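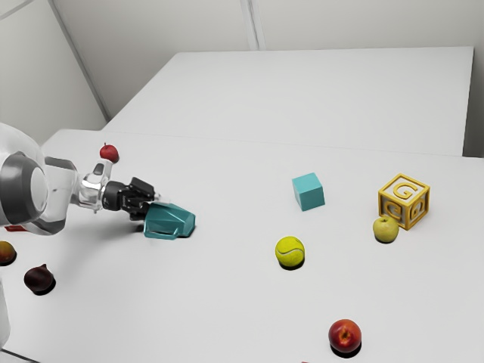
Trurnum tabletop cell: setup and maintenance FAQ

Home Cells Downloads FAQ Contact

September 2019, by Hwa-young Na
27 shares | 9 comments

Trurnum is the simulated arm-and-table cell maintained at Urnstead. The answers below apply to the current release. Questions on the physical cell go to Raimo Hämäläinen.

What has to be installed before the cell will load?

The simulator, the cell package and the object package, in that order. The object package is separate so that it can be updated without touching the arm model. If the arm loads and the table is bare, the object package is missing or its path is wrong. The path is set in the first block of the cell file and must be absolute.

Which parts of the cell are fixed?

The arm base, both tables and the walls. These have no mass and do not respond to contact. The arm, the gripper and all the loose objects are dynamic. Do not give the tables a mass, even a very large one. They will creep under load and the calibration will be lost within a few runs.

There is a seam across the table. Is it a fault?

No. The surface is made of two tables pushed together, and the join runs across behind the teal cube in the default view. The tops should be level. If objects catch when they are pushed over the join, open the cell file and compare the two height values. They must be identical to the last digit. Older copies of the file were edited by hand and several have a rounding difference in the rear table.

How do I home the arm?

Open the gripper, raise the wrist clear of the tallest object, then send the home command. The home routine moves the joints directly and does not check for obstacles. An object that is struck during homing may end up on the floor, where it stays until the next reset.

The gripper closes but the object slides out. What should I check?

Check in this order:

1. Finger friction. The value in the cell file is overridden by the value in the object file if both are present.
2. Closing force. The upper limit is set under the gripper block and is not raised by the force slider.
3. Collision shape. Faceted pieces, such as the teal one held in the fingers at the top of this page, have flat faces and should be gripped on two that are close to parallel. A grip across an edge will rotate the piece.
4. Time step. Long steps let the fingers pass into the object before contact is registered.

Items 1 and 2 cover most of the reports we receive.

Why do the apples roll after a reset?

They are placed slightly above the surface and dropped. The apples, the peach and the tennis ball all need time to come to rest. The reset routine waits 2000 steps before it hands control back. If you have shortened the wait, put it back. Adding rolling friction also works, but the value must then be quoted with your results.

Can the gripper pass through the lettered block?

It should not. The yellow block has an open frame, and its visual mesh and its collision mesh are two separate files. With the simplified collision mesh the block is treated as a solid cube, and the fingers stop at the outer faces. With the detailed mesh a finger tip can enter an opening and become trapped. Use the simplified mesh unless you are testing that case. The detailed mesh is also much slower.

Can I change the colours of the objects?

Yes. Colour has no effect on contact. Note that the cube and the faceted piece are both teal. A detector that sorts by colour alone will confuse them, so recolour one or add a shape test.

The arm shakes when it holds a position. How is this cured?

Lower the joint gains, starting at the wrist and working back towards the base. Soon-im Moon keeps a table of tested gains, which is included in the download. If the shaking begins only when something is held, the mass in the object file is probably wrong. Ticket 3449 covers one such case, in which a mass was entered in grams where kilograms were expected.

How do I add a new object?

Copy an existing object folder, rename it, and replace the two meshes. Then set the mass, the friction and the centre of mass. Load the object alone on the table and leave it to settle before adding the rest. Keep new objects well apart at the start. Two shapes that overlap at load will be thrown apart, in some cases off the table.

What routine upkeep does the cell need?

After each simulator update, run the check script. It homes the arm, opens and closes the gripper, lifts one object and compares the joint readings with the stored ones. Differences are written to the log. Lachlan Crichton reviews the logs sent in from outside and replies where a change is needed.

Do settings from the Justine cell carry over?

The object files do. The arm settings do not, as the joint order was changed in July. Loading a Justine arm file into Trurnum produces no error message, but the joints will move in the wrong order.

Where should faults be reported?

On the ticket page. Attach the cell file, the log and the release number. Screenshots are useful for placement faults and of little use for contact faults.

Share Print Back to top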